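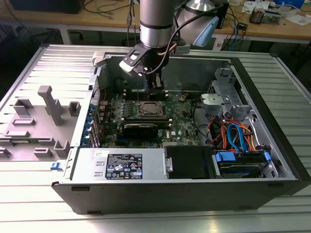

Chamada para participantes – Dia Aberto da oficina de desmontagem robotizada

Procuramos 20 pessoas com computadores velhos em casa, alguma paciência e uma tarde livre em setembro. A experiência com robôs é dispensável. A experiência com parafusos perdidos no tapete conta como habilitação.

A oficina Treltitz dedica-se há anos a abrir computadores de secretária em fim de vida e a separar o que ainda presta do que já só serve para segurar portas. Até há pouco tempo, isto fazia-se com chave de fendas, luvas e um vocabulário que não podemos reproduzir numa página pública. Agora temos também um braço robótico com uma garra de dois dedos, que estamos a ensinar a tirar módulos de memória de torres deitadas de lado. O braço não diz palavrões. Quem está ao lado dele compensa.

O que vai acontecer

A tarde começa com uma demonstração conduzida por Zlata Kostiuk, responsável pela célula robotizada. O braço trabalha dentro de uma torre Dell aberta, pousada numa plataforma de alumínio, e Zlata explica por que razão uma coisa que qualquer sobrinho de doze anos faz em quatro segundos dá tanto trabalho a uma máquina cara. Há perguntas no fim. Há também perguntas no meio, já desistimos de as impedir.

Segue-se a parte para a qual precisamos mesmo de gente. Cada participante recebe uma torre e desmonta-a à mão, na bancada, ao seu ritmo: memórias, disco, placa gráfica, fonte de alimentação. Registamos a ordem por que cada um faz as coisas, onde hesita e onde faz força a mais. Kadir Ersoy, que programa as sequências do braço, quer comparar os vossos métodos com os dele. Ele acha que o seu é o melhor. Gostaríamos muito de o ver enganado, e em público.

Para acabar, quem quiser pode comandar a garra durante uns minutos, com supervisão. Em maio, um visitante passou todo o seu tempo a tentar pegar num único módulo e saiu felicíssimo.

Quem procuramos

Maiores de 18 anos, com duas mãos disponíveis ou com outra maneira própria de usar ferramentas – adaptamos a bancada se nos avisarem. Queremos pessoas que nunca abriram um computador, pessoas que já abriram demasiados e, se possível, alguém que repare máquinas de costura ou relógios. Na última edição vieram quase só engenheiros informáticos e a conversa ao lanche foi o que se imagina.

Não procuramos revendedores de peças. As memórias são contadas à entrada e à saída. Digo isto com carinho.

O que oferecemos

Uma compensação de 80 euros por participante, paga por transferência. Lanche, com café de uma máquina automática que é, de longe, o robô menos fiável da casa. Luvas e óculos de proteção, que ficam na oficina. Um relatório curto com os resultados, enviado por correio eletrónico quando o Kadir aceitar os números.

O que pedimos

Sapatos fechados. Cabelo comprido apanhado, mangas justas, nada de pulseiras nem cachecóis junto à plataforma. Enquanto o braço estiver em movimento, as mãos ficam atrás da linha amarela, incluindo as mãos de quem «só queria apontar para uma coisa».

Cada sessão dura uma tarde, das 14h00 às 18h00, com intervalo. Haverá 2 sessões, com dez pessoas em cada, e o programa é igual em ambas. Escolham uma.

Podem trazer um computador de secretária avariado para entrega. Portáteis não, impressoras muito menos. Tirem primeiro o disco se lá tiverem coisas de que gostem ou de que se envergonhem. As torres entregues entram na fila de desmontagem, que vai neste momento em 698 unidades, pelo que não vale a pena perguntar pela vossa na semana seguinte.

Como se inscrever

Enviem uma mensagem a Dalibor Tichý, pelo formulário de contacto da oficina, com o assunto «Dia Aberto». Digam o nome, a idade, a sessão preferida e, em três ou quatro linhas, a última coisa que desmontaram e se a conseguiram voltar a montar. A resposta à segunda parte não afeta a seleção, mas é lida em voz alta na cozinha.

As inscrições dos selecionados são confirmadas por telefone. Quem não puder vir depois de confirmado, avise: há lista de espera e o Dalibor leva as faltas a peito.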